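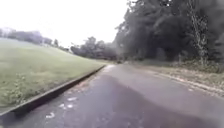 Fig. 1. Path with kerb, lawn on the left and leaf-strewn verge on the right.

Service Robotics, Unit 6
Outdoor chores: sweeping, edging and litter

Handout to go with the lecture of 18th January. Bring it to the lab session as well.

1. What this unit covers

The first five units dealt with work indoors: floors, dishes, laundry, and parts handling at a bench. This unit moves outside. The question is the same as before. Can a machine do the job today, to a standard the person paying for it would accept, without someone standing next to it?

We take one job, keeping a path clear, and split it into the tasks a grounds worker would do in one visit. Some of these have been automated to a useful degree. Others have hardly been tried outside a laboratory.

2. The job

A worker looking after a stretch like the one in Fig. 1 has several things to do. The lawn has to be mown. The grass along the top of the kerb has to be trimmed. Leaves and dirt have to come out of the gutter at the foot of the kerb. Litter has to be picked up. The verge usually gets less attention, but leaves from it must be kept off the path.

None of this is skilled work in the sense that, say, pruning is. It is paid at a low rate and a new worker is useful within a day. That does not tell us much about how hard it is for a machine. You met this point in Unit 2 with folding towels.

3. Mowing

Mowing an open lawn is the part closest to solved. Robot mowers have been on sale to households for many years. The early ones needed a boundary wire and wandered at random inside it. Newer ones use satellite positioning, cameras or both, and cut in straight lines.

Mowing works because the task is forgiving. If the machine misses a strip, it can catch it on the next pass. It cuts a little and often, so there is nothing to collect. It does not need to know what grass is, only where the edge of the lawn is.

The edge is where the difficulty starts. A kerb is a drop, and most mowers are set to stop well short of one. This leaves an uncut strip along its whole length, and a person has to come with a trimmer. In the Clidgate trial, which we use as our case study, trimming took up much of the time that mowing had saved.

4. Sweeping the gutter

Look at the reddish-brown line along the foot of the kerb in the figure. Leaves and debris gather there, and a sweeper has to follow it closely. A brush held too far out leaves the line untouched. A brush held too close rides up the kerb or wears out quickly.

Following a kerb is a well-understood control problem. The kerb is a long, nearly straight feature, and its face is easy to pick up with a range sensor. A camera can do it too when the light is good, as the pale top and the darker side give a clear line. The Flutaven sweeper used at Clidgate relies on a range sensor at the side and uses its camera only to check.

What the machine does badly is judge the load. Dry leaves lift easily. Wet leaves stick to the asphalt and to each other, and need a slower pass or a second one. A person sees this and slows down. The Flutaven machine runs at one speed and measures the current drawn by the brush motor, so it finds out about a heavy patch after it has reached it.

5. Surface and light

Asphalt outdoors is rarely one colour. In Fig. 1 there is a broad darker patch over the middle of the path and a bright stretch at the far end. A dark patch may be water, a repair, shade or a stain. A vision system trained on clean paths may mark it as a hole or an obstacle and stop.

Stopping is safe, but it costs time. Over the Clidgate trial the sweeper logged 411 stops. Only 35 of them were for something a grounds worker would also have stopped for. The rest were put down to shadows, dark patches, tall grass leaning over the kerb, and lost position under trees.

The last of these deserves a note. Satellite positioning is poor under a thick canopy. Along a path with open lawn on one side and dense trees on the other, the signal may be good in one place and bad a short way on. The usual answer is to combine it with wheel odometry and a local map, as covered in Unit 3.

6. Litter

Now look at the white spots in the lower left of the path. They could be paint, paper or pale leaves. From this figure we cannot tell, and a machine with the same view could not tell either. It has three choices: go closer and look again, try to pick the thing up, or ignore it.

Picking up outdoors combines most of what is hard about grasping. The objects are thin, flat, dirty and of unknown shape. Some are stuck down. A worker with a litter picker deals with this by poking at the thing. The arm fitted to the Kontogiannis test vehicle tries to do the same, with a light push before each grasp to see whether the object moves. It works at a slow walking pace at best and still needs an operator to confirm each pick.

Suction avoids the grasp but takes up leaves as well, so the bin fills with the wrong material.

7. The verge

There is no agreed finished state for a verge. Bare earth, dry grass, leaves and some green growth are all allowed to be there. The instruction given to workers at Clidgate was "keep it off the path and leave the rest". A person understands this. To a machine it has to be given as a line, and the line between verge and asphalt is itself covered in leaf litter and dirt. At present the best method is to survey the line once by hand and store it.

8. Cost

The Durkach report in your reading pack puts the yearly cost of supervising one sweeper at over 3,000 pounds, not counting repairs. Read the table with care. It assumes that one operator watches several machines, and the trial never ran that way.

9. Where things stand

Mowing open lawn: yes, with a person to do the edges.
Sweeping along a kerb: yes in dry weather, with a person on call.
Trimming at the kerb: trials only.
Picking up litter: not without an operator.
Tidying the verge: no.

10. For the lab session

Read the Durkach report up to the end of the cost table. Sketch a sensor layout for a sweeper that must follow the kerb in Fig. 1 in both directions, and mark which sensors you would trust under the trees. Write half a page on what the machine should do on reaching the white spots, and say what a wrong decision would cost in each case.

The written assignment on this unit is due in May. Details are on the course page.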